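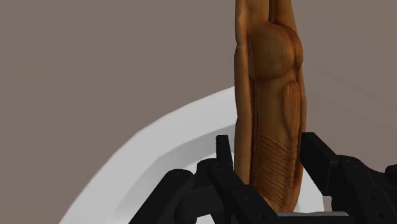 Clitcombe bus gets its evening run back, for the time being

Residents of Clitcombe will once again be able to leave the village after half past five without a car, a bicycle or a relative. The 69, which lost its last two journeys in the spring timetable, is to have one of them restored from February.

The returning bus will leave Drarneswood market square at ten to seven and reach Clitcombe at twenty-five past, traffic and sheep permitting. The later one, which used to go at a quarter to nine and was popular with people who had been to the pictures, is not coming back. The operator, Peixoto Coaches, described demand for it as "soft".

The decision follows a petition with 414 signatures, a respectable haul for a parish where the notice about the burst water main drew three replies, one of them about a lost cat. It was started by Serpil Yüksel, who works at the optician's in Drarneswood and has spent the autumn finishing her shift twenty minutes after the last bus home.

"I'd got quite good at hanging about," she said. "I know every shelf in the chemist's. I've had lifts from people I'd normally cross the road to avoid, and they were very nice about it, so now I have to say hello to them."

Mrs Yüksel said the petition had been left in the post office, the surgery and the Plough, where it acquired a gravy stain and several signatures that the council asked her to check. All but one were real. A Mr B. Lightyear of Station Road was removed from the final count. Clitcombe has had no station for longer than most of its residents have been alive, but the road has kept the name.

Under the arrangement, the county will pay £2000 towards the evening run, enough to keep it going until the summer timetable is drawn up. After that Peixoto will look at the ticket figures and decide whether to carry on. Passengers who use a pass are being asked to tap it every time, even if the driver waves them on, as waved-on passengers do not exist for the purposes of the ticket figures. Several pensioners at the parish meeting were dismayed to learn that they had not existed for years.

The meeting itself, held in the school hall on the small chairs, lasted just over two hours. The bus was item four. Items one to three dealt with a hedge.

Hacer Ağca, who speaks for Peixoto, told those present that the company had never wished to leave anyone stranded, and that the spring cuts had been made on the basis of a survey carried out in August. It was put to her from the floor that in August the college was shut, the optician's was on short hours and half the village was in Cornwall. She agreed that this might have had a bearing.

She was also asked about the shelter at the top of Mill Lane, which lost its roof in a gale and has since offered protection only from wind, and only from the east. A new roof has been ordered. Pressed on when it was ordered, she said she would have to find out.

There was some discussion of the vehicle. The evening journey will be run with the smaller of the company's two village buses, known to regulars as Herby, which has 30 seats and a heater with two settings, off and August. It takes the hill out of Drarneswood at a pace that allows passengers to follow the progress of individual allotments. Ms Ağca said it had passed its latest inspection and asked that people stop calling it Herby in letters of complaint, as the office staff had been filing them under H.

A suggestion that the bus might also call at the garden centre was noted. A suggestion that it might call outside the proposer's own front gate was noted with less enthusiasm.

The new timetable will be put up at all stops by the end of January, apart from Mill Lane, where there is no longer anything to pin it to. Single fares stay as they are. Dogs travel free but must not have a seat, and this applies in the evening as well.

Mrs Yüksel plans to be on the first one home. She has been told that the chemist's will miss her.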